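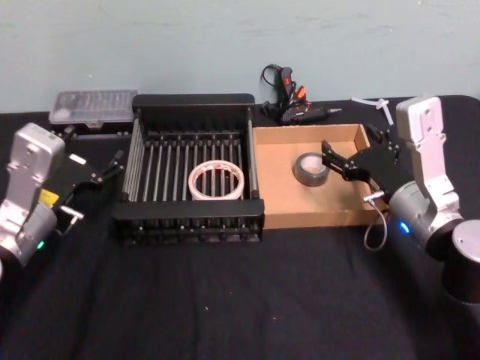

Packing corner, October

Quick gallery from the Ekuswood tidy-up. More than 2,435 bits and pieces went through the Sturemo store this year, all labled by hand - so the packing table gets a page of its own.

Black cloth down first. Small things roll less on it and you can find a dropped screw.

Tape lives in the cardboard tray or the dish rack. Always. Gruber orders go out at 3, no time to hunt for a roll.

Containers and tools along the back, front kept clear for wrapping.

Still to do - 8 shelves, 2 cupboards, and teh Junus boxes. More pictures when thats done.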